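Setting rules for path robots in the rain

Danai Kyriakidis writes the wet-weather rules for the outdoor robots run by Ruvitz. The current version fits on seven pages. She wants it shorter.

"Operators read the first page," she says. "So the stop rules go there."

The first rule covers droplets on the lens. If they blur the view ahead, the robot slows to a walking pace, and a person has to confirm before it goes on. A dark shape far down the path is treated as a person until the robot is close enough to tell.

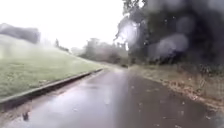 Curbs, leaves and glare

Kyriakidis says reflections cause more arguments than the rain itself. A bright sheen on asphalt can hide a shallow puddle or a deep one, and the rules make no attempt to guess. "Treat it as water of unknown depth – go around it or stop."

Leaf litter gets its own paragraph. The side without a curb has no clean edge, so the robot keeps to bare pavement where there is room. Pale litter among the leaves is logged and left alone.
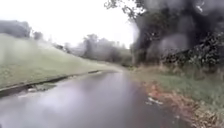
What comes next

A new draft is due in December. Her colleague Gifty Aryee is checking it against 1687 logged stops. Kyriakidis expects the slope section to be cut.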